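Thread on the gripper fault we chased through most of August. Posting it because the cause was dull and the search took far too long, and someone else may be running the same arrangement.
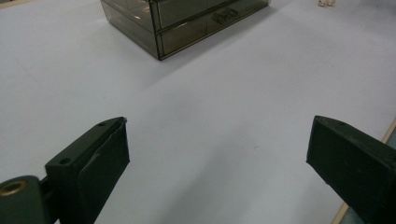
1/ The task is opening and closing a small plastic drawer. Operators do it with a hand-held gripper, the camera on the tool records it, and a policy trained on those recordings runs on the arm at Indska. Same fingers on both, same camera mount, same firmware on the finger encoder.

2/ The symptom: the arm would approach the drawer pull, stop short, close on air, and then retract with full confidence. No error raised. The log said "grasp closed". The drawer had not moved.

3/ Before that it had been fine on the same drawers for 6 weeks. Nobody had changed the policy. That is what everyone says, so I checked the hashes. They matched.

4/ First suspect was the drawer. Translucent brown plastic on a white table is an unkind target. The table shows through the box, and the pull is only slightly darker than the face it sits on. We have had depth trouble with tinted plastic before.

5/ So we put matt tape over the front of one unit and ran it again. It stopped short by the same distance. I would like that afternoon back, but it did rule out the vision side more cleanly than anything else we tried.

6/ Second suspect was lighting. The blinds at Indska had been left in a different position and the shadow beside the box fell differently. We closed them and used the overhead panels only. No change. We opened them again. No change.

7/ Third suspect was hand-eye calibration. We redid it twice. Residuals were normal both times. If you redo a calibration and the number is as good as before, stop redoing it. I did it a second time anyway.

8/ What finally helped was plotting reported finger width against commanded width over a whole shift. At the start of the shift the two lines sat on top of each other. By the end, the reported width was 2 mm wider than the commanded width, and the error only ever grew.

9/ A constant offset would have suggested a bad zero. A random one would have suggested noise. A slow drift in one direction that resets after a restart points at something mechanical moving a little on each cycle, with the homing routine hiding it every morning.

10/ The finger turns on a pivot with a metal insert pressed into the printed part. On the worn finger the insert had started to rotate in its seat. Very slightly, and only under closing load. You could not feel it by hand with the power off, and we had all tried.

11/ The encoder reads the shaft. The shaft was turning correctly. The insert was slipping against the plastic, so the finger lagged behind the shaft by a small amount each time and never fully caught up. The encoder was telling the truth about the wrong part.

12/ On homing, both fingers are driven into each other until the current rises, and that position is called zero. This pushed the slipped finger back round to where it should be. Hence a perfect gripper at the start of every shift and a poor one by mid-afternoon.

13/ Why it stopped short as well as missing: the policy takes finger width as an input. It had learned from the recordings that a certain width goes with a certain distance from the pull. Feed it a width that is wrong and it decides it is somewhere it is not. So the "vision problem" was a width problem all along.

14/ The less pleasant half. The hand-held tools use the same finger and the same insert. We pulled the recordings from the affected batch of fingers and found the same drift in two tools. Those sessions had gone into the training set for the next policy.

15/ The check was simple once we knew what to look for. Take the moments where the fingers are wide open and clear of everything, measure the gap between the tips in the image, and compare it with the logged width. In a healthy session the two agree from start to finish. In a bad one they part company.

16/ We excluded 200 episodes. Some of them were probably usable. I did not want to argue about each one, and re-recording drawers is cheap compared with finding this again in three months.

17/ Now the safety part, which is the reason I wrote it up formally. The closed-grasp signal is also used as a permission. On the Umali line, "grasp closed" is one of the conditions for the arm to leave the slow zone and move at normal speed.

18/ So a gripper holding nothing, or holding something badly, could get permission to speed up. At Indska the worst outcome is an embarrassed arm waving over a table. At Umali it carries parts past a walkway. Nothing was dropped there. The fingers at Umali came from an earlier batch and showed no slip when we checked them.

19/ We pulled the permission the same evening anyway. Until the fix was in, the line ran in slow mode for every move. Throughput suffered and I had some terse messages about it, which I have kept.

20/ The fix, mechanical: the insert now has a flat on one side and a matching flat in the printed seat, so it cannot rotate without breaking something. Adhesive alone was suggested. Adhesive was what we already had.

21/ The fix, software: after homing, the gripper opens fully and the camera measures the tip gap. It does the same every 10 cycles. If measured and reported width disagree by more than the tolerance, the arm stops and asks for a person. It does not re-home by itself. Automatic re-homing is what hid this.

22/ The fix, logic: "grasp closed" on its own no longer permits anything. It must come with a motor current inside the expected band for the part. A gripper closed on air draws a different current from one closed on a drawer pull. We had been logging that current from the beginning and had never used it.

23/ One complication. The tip gap measurement fails if something pale is directly behind the tips, because the edge detector finds that edge and ignores the finger. Dark green fingers on a white table are fine. On the Brorneo bench, which is covered in cable offcuts and packaging, we had false stops until we gave it a clear patch to look at.

24/ Zivport make a torque fixture that would have found the slip on the bench in minutes. We own one. It was in its case under a desk. It is now part of acceptance for every new finger, and every used finger goes on it when the tool comes in for service.

25/ Things I would check if you have a similar gripper: whether your encoder sits before or after the joint that can slip; whether homing can mask a fault; whether any safety condition depends on a single position reading.

26/ Current state: drawers are back to normal on the arm, the replacement recordings are done, and Umali is out of slow mode. I still have one finger on the fixture being cycled until it fails. It has not failed yet. Will add to the thread when it does.

27/ Several people have asked whether the insert could be moulded in instead. Yes, at a higher cost and with a longer wait for parts. We change the finger shape too often for that at the moment.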